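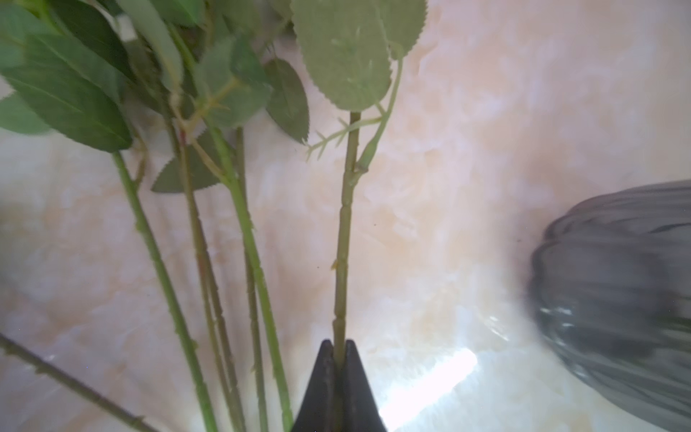 Last changed: September 2023

Budgeting for a Stem-Handling Cell

Use this page to plan the purchase of a single-arm cell that picks artificial flower stems and sets them in vases. It covers what to put on the quote request, in what order, and where the spare parts money goes. It does not cover programming. The worked case is the display bench at Dormont, planned by Duarte Vilela.

1. Start with the stem

Write down the thinnest and thickest stem you stock before you look at any arm. Artificial roses are a good worst case. The stems have molded thorns and segment joints, so the grip width changes along the length, and the leaves hide the upper part from a camera mounted at the wrist. Narrow, tapered fingertips can get at one stem in a bundle. Wide pads pick up the neighbors.

Send the supplier real stems. Dormont sent 100, mixed, with tags left on.

2. Choose fingers, then the gripper, then the arm

Most buyers do this backward and end up paying for custom fingers late in the project. Ask for:
– tip width, closed and open
– whether tips can be changed without removing the gripper body
– grip force range, with the lowest setting stated
– price of a spare pair, and the lead time

Nanico and Herkesent both quoted on the Dormont bench. Nanico included tips in the gripper price. Herkesent listed them as a separate line, which made its total look lower until the spares were added. Put both quotes in the same layout before comparing.

3. Set the tip budget

Tips wear, and thorned stems mark the faces. Plan on three pairs per gripper for the first year: one fitted, one on the shelf, one being refaced. At $180 a pair that comes to $540. Charge it to operating cost and leave the capital line alone, or the second and third pairs will be the first thing cut.

4. Price the bench and the lighting

A glossy work surface throws glare back at a wrist camera. So do glazed or translucent vases. If the bench top has to stay as it is, for instance in a showroom with a marble pattern, put diffused lighting in the budget now. Dormont allowed $400 for two diffusers and brackets. A matte mat costs less but was refused by the display staff.

Check vase ribbing as well. Vertical ridges give streaky highlights that move when the arm moves, and vision suppliers should be told about them before the acceptance test.

5. Write the acceptance test into the order

State the following:
– number of picks (Dormont used 400)
– stems presented in a bundle, leaves on
– one stem per pick; two stems counts as a miss
– your vases, your bench, your lights

Agree on the allowed misses in writing. Jemal, the integrator, asked for stems to be laid out singly. That is a different and cheaper cell – price it separately if you have someone to lay them out.

6. Before you sign

Confirm who holds the drawings for the tips. Confirm that the spare pair ships with the arm. Hold the final payment until the acceptance test has been run on site.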